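3.2. Reutilización del embalaje en los hogares

El segundo bloque del cuestionario se ocupó de lo que sucede con las cajas una vez que el producto ha salido de ellas. La literatura sobre residuos domésticos suele tratar el cartón como un flujo que pasa de la compra al contenedor azul, con una estancia en la vivienda de pocos días. Los datos recogidos en Lotthorpe y Pritanthorpe no encajan del todo con esa imagen. En 20 de los 29 hogares visitados se conservaba al menos una caja de cartón con un uso distinto del original, y en varios de ellos el informante no recordaba qué había contenido.

Se distinguieron dos tipos de conservación. En la conservación activa, la caja recibe un contenido estable (textiles, papeles, cables, material escolar) y ocupa un lugar fijo, por lo general un estante o el fondo de un armario. En la conservación latente, la caja se guarda vacía o plegada a la espera de un uso futuro, casi siempre una mudanza o un envío. La distinción procede de Grasso, que la propuso para envases de vidrio, y aquí se aplica al cartón con dos modificaciones: se excluyen las cajas que se guardan por exigencia de la garantía y se cuentan como activas las que contienen otras cajas.

Los textiles pequeños fueron el contenido más citado en la conservación activa. Los informantes mencionaron paños de cocina, toallas de mano, calcetines y ropa de bebé que ya no se usaba. La forma de colocarlos varía. Quienes doblan en plano tienden a preferir cajas bajas y anchas; quienes enrollan aceptan cajas más profundas, porque el contenido se ve desde arriba sin necesidad de levantar capas. La figura 4 muestra un paño verde claro enrollado dentro de una caja de cartón blanca con el borde rosa.

El acabado de la caja influyó en la decisión de conservarla más de lo previsto. Las cajas de color blanco o con algún detalle impreso se mantenían a la vista, mientras que las de cartón pardo acababan en trasteros y altillos. Una informante de Pritanthorpe explicó que las cajas «bonitas» le daban pena y que las demás las bajaba a la calle el mismo día. Este criterio estético apareció también en hogares que en el primer bloque se habían declarado indiferentes a la presentación del producto, lo que aconseja no tomar aquella respuesta al pie de la letra.

La rigidez fue el segundo factor. El cartón de doble capa resiste mejor la apertura repetida, y los informantes lo identificaban al tacto, aunque ninguno empleó el término técnico. Las cajas con tapa separada se conservaban más que las de solapas. En estas últimas era frecuente cortar las solapas o meterlas hacia dentro, operación que debilita las esquinas y acorta la vida del recipiente.

No se encontró relación clara entre el tamaño de la vivienda y el número de cajas guardadas. Mazurek había señalado que los pisos pequeños expulsan antes el embalaje, pero en nuestra muestra los hogares con menos superficie recurrían al cartón precisamente como sustituto del mueble. El diseño del estudio no permite ir más allá, dado el tamaño de la muestra y el hecho de que todas las visitas se hicieron en junio, fuera de la temporada de mayor compra a distancia. El proyecto Gorero prevé repetirlas en invierno con el mismo cuestionario.

Figura 4. Textil enrollado en una caja de cartón abierta.
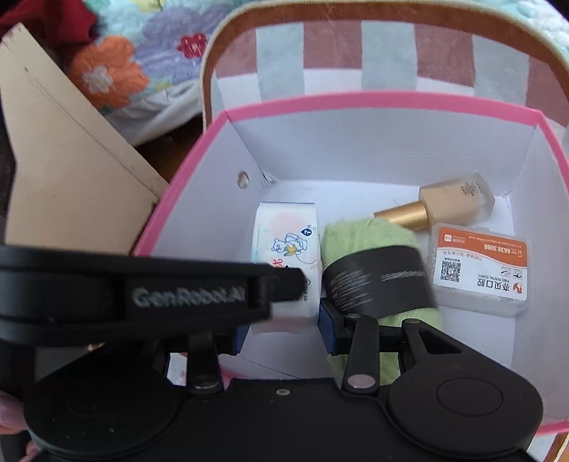
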